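Saturday, July 30, 2022

I had been meaning to get out to the open day at the Drovach orchards for years, and this summer my sister finally put it on the kitchen calendar in ink, so off we went! It's a long, pretty drive once you leave the highway, and we stopped twice (once for coffee, once because I was sure we'd missed the turn, and we hadn't). By the time we bumped into the field they use for parking, it was already half full, and somebody in a straw hat waved us in next to a horse trailer.

The orchard sits on a slope above the village of Grestcombe, and it is much bigger than I had pictured. Gráinne Duggan, who led the late morning walk, told us there are nearly 3000 trees, most of them pears, with a few rows of plums along the bottom wall where the frost settles. They grow 13 kinds of pear in all. The one everybody asks about is the Lurnesard, an old cooking pear that stays hard as a doorknob until well after Christmas. Gráinne said her grandmother kept them in drawers between sheets of newspaper and wouldn't let anyone touch one before February. I asked what happened if you tried one early, and she laughed and said you'd only do it once.

We spent the better part of an hour going up and down the rows. I hadn't known how much thinning goes on in June, when they take off a good share of the little fruits so the rest can fill out, and I felt bad about my own poor tree at home, which I have never thinned in my life. She also showed us how to tell if a pear is ready: you cup it in your hand and tip it up sideways, and if the stem lets go of the branch, you can pick it. If you have to tug, leave it alone. Most pears are better picked firm and ripened indoors anyway, which I had heard before but never believed, and my sister gave me a look, as she has been telling me this for ages.

The walk ends at the packing barn, blessedly cool after the hill. The old grading bench is still there along the back wall, and the ledger from the first season is open under glass. They sold 352 crates that year, all written down in the neatest brown handwriting. I could have stood and read it all afternoon, but the lunch line was getting long.

And lunch was lovely! There was a pear and onion tart, a big bowl of slaw, and slices of dark gingerbread that I went back for (twice, if you must know). We ate on the grass with a couple who had come up by bus and were thinking of planting a small orchard of their own. They had a whole notebook of questions about rootstocks, and I learned a good deal just by sitting there chewing.

The plant sale was in the yard behind the barn. I had promised myself I wouldn't buy anything, and I came home with a young tree and a jar of pear butter. The tree has to stay in its pot in the shade until the fall, with plenty of water, and then it can go in by the south fence where the old lilac used to be.

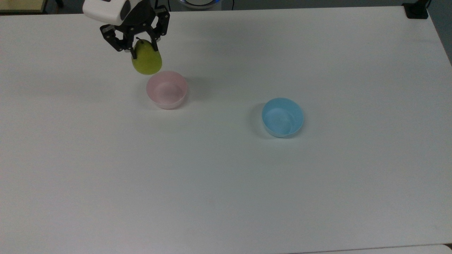

My sister wants to go back in the winter for the pruning day, and I've already said I'll drive if she brings the sandwiches.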